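닫힘 판정, 폭 값만 믿고 가도 될까요? (손목 카메라 / 얇은 물체)

글쓴이: Nele Kramer | 2024년 11월 27일 수요일
읽는 시간 7분

안녕하세요, 눈팅만 하다가 처음 글 써요. Cladorik이라고 저희끼리 부르는 파이프라인에서 그리퍼 상태 추정 부분을 맡고 있는데요, 얇은 물체 때문에 2주째 머리가 아픕니다 ㅠㅠ

구조는 단순해요. 손목 쪽 카메라 영상에서 손가락 위치를 잡고, 그걸로 벌어진 폭을 계산하고, 폭이 임계값 아래로 내려가면 "닫힘", 닫혔는데 폭이 0보다 확실히 크면 "잡음"으로 봅니다. 컵이나 상자 같은 건 아무 문제가 없어요. 그런데 케이블이나 얇은 판 같은 걸 잡으면 폭이 사실상 0으로 나와서 전부 "빈손"으로 찍힙니다. 그러면 플래너가 "어? 못 잡았네?" 하고 다시 내려가서 또 잡으려고 해요. 이미 물고 있는데요!

얇은 물체만 모은 테스트 세트가 572개 구간인데 그중 81개가 빈손으로 잘못 나왔어요. 임계값을 낮추면 이번엔 진짜 빈손을 잡았다고 하고, 올리면 원래대로 돌아가고... 숫자 하나로 풀 문제가 아닌 것 같긴 한데 다들 어떻게 하시는지 궁금합니다.

참고로 손가락 관절에 엔코더는 없어요. 영상이 전부예요.

답글: Stijn_T

임계값 만지작거리는 거 저도 한 달은 한 것 같네요. 결론부터 말하면 폭 추정 노이즈부터 보세요. 손가락이 완전히 닫혀 있는 구간만 모아서 폭 값 분포를 그려 보면 물체 두께보다 분포가 더 넓을 수도 있어요. 그러면 임계값을 어디에 놓든 똑같아요. 정보가 그 안에 없는 거니까요.

저라면 폭으로는 "닫힘/열림"까지만 판단하고, "물었나"는 별도 분류기로 뺍니다. 패드 주변만 잘라서 작은 네트워크 하나 돌리면 돼요. 무거울 필요도 없습니다.

답글: riet.g

저는 반대요 ㅎㅎ 분류기 붙이기 시작하면 끝이 없어요. 물체 종류 바뀔 때마다 라벨 새로 달고, 조명 바뀌면 또 달고. Dondell 쪽 코드 물려받았을 때 딱 그런 분류기가 들어 있었는데 왜 그 값이 나오는지 아는 사람이 팀에 아무도 없었어요. 결국 들어냈고요.

그 대신 시간축을 쓰세요. 한 프레임에서 물었는지 안 물었는지 맞히려고 하지 말고, 닫힌 다음에 들어 올릴 때 패드 근처 픽셀이 그리퍼랑 같이 움직이는지를 보는 거예요. 같이 움직이면 문 거고, 배경이랑 같이 흘러가면 못 문 거고. 옵티컬 플로우면 충분합니다.

답글: Nele Kramer

두 분 다 감사해요! 폭 분포는 바로 그려 봤어요. Stijn님 말이 맞네요... 닫힌 구간만 모았는데도 퍼진 정도가 제가 쓰는 케이블 굵기보다 커요. 임계값 만지던 지난 시간이 좀 아깝습니다.

플로우는 궁금한 게 하나 있어요. 저희 작업대는 흰 바탕이라 무늬가 거의 없거든요. 배경 쪽 플로우가 제대로 나올까요?

답글: Stijn_T

안 나오죠 ㅋㅋ 그래서 제가 플로우를 안 좋아해요. 흰 바탕에서 배경 플로우는 그냥 0 근처에서 덜덜 떨고, 패드랑 같이 움직이는 것도 0이고. 둘을 뭘로 구분해요?

답글: riet.g

배경 플로우를 영상에서 뽑으니까 그렇죠. 손목 포즈는 이미 추정하고 있을 거 아니에요? 그걸로 "배경이면 이렇게 움직여야 한다"를 계산해 두고, 패드 밑으로 삐져나온 부분이 그걸 따르는지만 보면 돼요. 배경에 무늬가 없는 건 오히려 편해요. 어두운 게 보이면 그게 물체니까.

물론 물체가 패드 바깥으로 조금이라도 나와 있어야 한다는 조건은 있어요. 완전히 안에 들어가 버리면 저도 방법이 없습니다.

답글: 마스G

끼어들어서 죄송한데, 저는 두 분 얘기 다 마스크가 잘 나온다는 전제로 가는 것 같아서요. 저희는 Barua로 세그멘테이션을 돌리는데 검은 손가락이 검은 물체를 물면 둘을 한 덩어리로 묶어 버립니다. 그러면 분류기든 플로우든 입력부터 틀린 거예요. 폭 추정도 마찬가지고요. 손가락 마스크에 물체가 섞이면 가장자리가 밀려서 폭이 엉뚱하게 튀어요.

Nele님, 오판정 구간에서 물체 색이 어떤지 한번 보셨어요?

답글: Nele Kramer

앗... 안 봤어요. 지금 보니까 81개 중에 52개가 어두운 색 물체네요. 두께 문제라고만 생각했는데 절반 넘게 색이 겹치는 경우였어요. 마스G님 감사합니다!! 이건 진짜 혼자서는 한참 걸렸을 것 같아요.

그중에서 제일 고약한 부류를 하나 올려 볼게요. 패드 두 개가 꽉 맞닿아 있고 그 사이에 가늘고 어두운 게 세로로 물려 있어요. 선 같긴 한데 납작한 것의 모서리일 수도 있고, 저도 프레임 하나만 봐서는 확신이 없어요. 패드 아래로 끝이 살짝 말려서 나온 게 단서의 전부예요. 그런데 바로 옆에 큰 검은 판까지 서 있어서, 오른쪽 패드랑 판이 거의 붙어 보이잖아요. 마스크가 이걸 통째로 한 덩어리로 먹습니다.
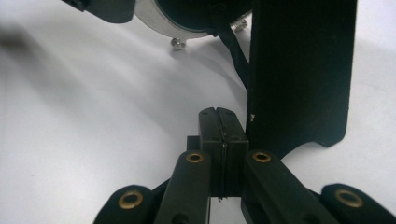
Re: 링크 끝의 황동색 고리로 폭 재기 (riet.g)

와, 왜 이걸 이제 보여주세요 ㅎㅎ 고리가 네 개나 보이는데요! 검정, 흰색, 회색, 은색뿐인 데서 혼자 금색이잖아요. 손가락 마스크 가장자리로 폭을 재지 말고 저 고리 중심을 추적하세요. 안쪽 두 개 사이 거리로 벌어진 정도를 보고, 바깥쪽 둘은 검산용으로 두면 옆에 검은 판이 서 있든 말든 상관이 없어요. 고리 위쪽 테두리에 하이라이트가 있으니까 밝기로 중심 잡으면 위로 쏠립니다. 색상 채널로 타원을 맞추는 쪽을 추천해요.

그리고 끝이 말린 그 부분, 딱 제가 말한 "삐져나온 부분"이에요. 뒤가 하얘서 대비도 좋고요. 패드 밑에 작은 관심 영역 하나 고정해 놓고 거기에 어두운 픽셀이 있는지부터 보세요.

답글: Stijn_T

고리 추적은 찬성. 관심 영역은 반만 찬성이요. 링크 안쪽 면도 검정이고 그 사이로 흰 바탕이 보이는 틈이 좁아요. 캘리브레이션이 몇 픽셀만 틀어져도 관심 영역에 링크가 들어와서 전부 "물었음"이 될걸요? 고리 위치를 기준으로 영역을 매 프레임 다시 잡아야 합니다. 고정은 안 돼요.

그리고 여전히 분류기가 낫다고 봐요. 저 틈 이미지만 넣으면 되는데 규칙을 몇 겹으로 쌓을 이유가 있나 싶어요.

답글: riet.g

영역을 고리 기준으로 다시 잡는 건 인정합니다. 분류기는 인정 못 해요 ㅋㅋ

답글: 마스G

싸우지 마시고요 ㅎㅎ 플래너 쪽도 하나만. "빈손"이랑 "모르겠음"을 구분해서 넘기면 피해가 훨씬 줄어요. 저희는 Nolidus 상태 머신에 unknown을 넣고, unknown이면 다시 잡지 않고 조금만 들어 올린 다음에 재판정하게 했어요. 물고 있는데 손가락을 여는 게 제일 나쁜 경우니까요. 판정기를 완벽하게 만드는 것보다 이게 먼저라고 생각합니다.

답글: Nele Kramer

정리해 보면 저는 이렇게 가려고요.

1. 폭은 고리 중심으로 다시 계산. 손가락 마스크는 폭 계산에서 뺌.
2. 패드 밑 관심 영역은 고리 위치 따라서 매 프레임 갱신.
3. 들어 올리는 동안 영역 안의 어두운 픽셀이 손목 포즈로 예측한 배경 움직임을 따르는지 확인.
4. 애매하면 unknown으로 넘기고 재파지 금지.

분류기는 이걸로 안 되면 그때 붙여 볼게요 (Stijn님 삐지지 마세요 ㅎㅎ). 고리가 물체에 가려지는 프레임을 어떻게 처리할지는 아직 모르겠어요. 일단 직전 값을 유지하면서 신뢰도를 깎아 볼까 하는데 더 좋은 방법 있으면 알려주세요!

답글: Stijn_T

안 삐졌어요. 가려지면 남은 고리로 풀면 됩니다. 링크 길이는 안 변하니까 좌우 대칭이라고 놓으면 한쪽만 보여도 각도가 나와요. 대칭이 깨지는 기구면 얘기가 다른데, 그건 빈손으로 여닫는 로그 하나만 돌려 보면 바로 확인돼요. 결과 나오면 여기 이어서 올려 주세요.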